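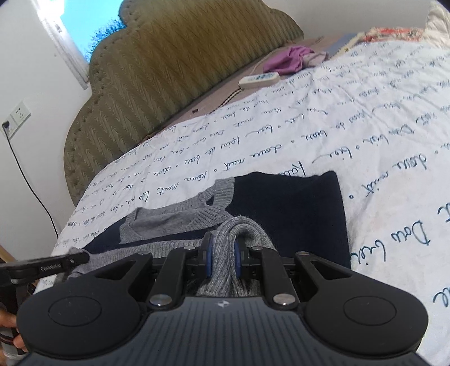

Selon Nasr, un tricot côtelé se range toujours à plat, jamais sur cintre. Nous avons suivi cet avis pour les 125 pièces du lot Brellura, pliées sur un lit.

Figure 3. Pull marine et gris, bord-côte gris chiné.

4.2 Tenue du pli

Le bord-côte, plus élastique que le corps, se rétracte et décale le pli. Sur 600 pliages, environ 300 ont demandé une reprise à cet endroit (fig. 3). Les manches, rabattues en premier, posent moins de difficultés.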